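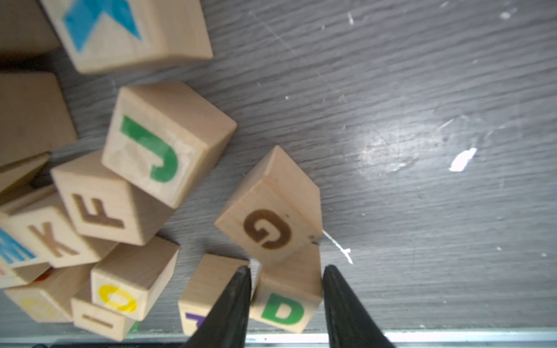
Anhang 1: Buchstabenwürfel auf dunkelgrauer Tischplatte, Farbabrieb am grünen J

Vorgang 3009: Buchstabenwürfel Naturholz, Farbabrieb und unvollständiger Satz
Status: gelöst, Nachlieferung offen
Produkt: Arodari Buchstabenwürfel, Holz natur, bedruckt
Gemeldet von: Anil Chacko, Lernwerkstatt Mudell
Bearbeitung: Ilango Unnithan, Kundendienst Bukell

Fehlerbeschreibung (Chacko)
Auf dem grünen J ist die Farbe stellenweise weg, man sieht helle Flecken im Buchstaben. Das gelbe O ist einwandfrei. Beim Legen von Wörtern fehlt uns außerdem regelmäßig das E. Laut Packliste sollen 50 Würfel im Karton sein. Der Satz ist seit Juli im Einsatz und wird nach jeder Gruppe abgewischt.

Rückfrage (Unnithan)
1. Womit werden die Würfel gereinigt?
2. Wie lange liegen sie im feuchten Zustand?
3. Sind außer dem J weitere Buchstaben betroffen? Bitte alle bedruckten Seiten prüfen. Unbedruckte Seiten sind bei dieser Ausführung normal und kein Mangel.
4. Chargennummer vom Kartonboden, falls noch vorhanden.

Antwort (Chacko)
Zu 1: Flächendesinfektion auf Alkoholbasis, Sprühflasche, danach Papiertuch.
Zu 2: Einwirkzeit laut Etikett 30 Sekunden, in der Praxis vermutlich länger.
Zu 3: Geprüft. Deutlich betroffen ist nur das J. Bei zwei anderen grünen Buchstaben ist der Rand leicht stumpf. Braun und Gelb unauffällig.
Zu 4: Karton entsorgt. Die Würfel liegen in einer Schublade.

Analyse (Unnithan)
Der Druck ist wasserbasiert und nicht alkoholbeständig. Rücksprache mit der Druckerei Wieczorek: Der grüne Farbton wurde in einer Teilcharge mit geringerer Schichtdicke aufgetragen. Alkohol löst ihn an, das Papiertuch trägt ihn ab. Mechanischer Abrieb durch Aneinanderschlagen in der Schublade kommt als Nebenursache in Frage, erklärt aber die Beschränkung auf Grün nicht.

Test vor Ort, Anleitung
Einen grünen Würfel mit leicht feuchtem Baumwolltuch ohne Zusatz abreiben, 4 Durchgänge, dazwischen trocknen lassen. Färbt das Tuch, den ganzen Satz aus dem Gebrauch nehmen und melden. Färbt es nicht, weiterverwenden und nur noch so reinigen. Nicht tauchen, nicht auf der Heizung trocknen.

Ergebnis (Chacko)
Tuch bleibt sauber, alle grünen Würfel getestet. Desinfektionsmittel für die Würfel abgesetzt. Das E lag hinter der Schublade, zusammen mit einem Q. Ein zweites N fehlt weiterhin.

Maßnahmen
- J wird auf Kulanz ersetzt, Farbe Grün, neue Charge.
- N wird als Einzelteil nachgeliefert, Versand zusammen mit dem J.
- Pflegehinweis im Beileger um den Satz »Keine alkoholhaltigen Mittel verwenden« ergänzt.
- Abgeriebener Würfel kann beim Kunden verbleiben, keine Rücksendung nötig.

Wiedervorlage nach Eingang der Nachlieferung. Bei erneutem Abrieb bitte unter derselben Vorgangsnummer antworten.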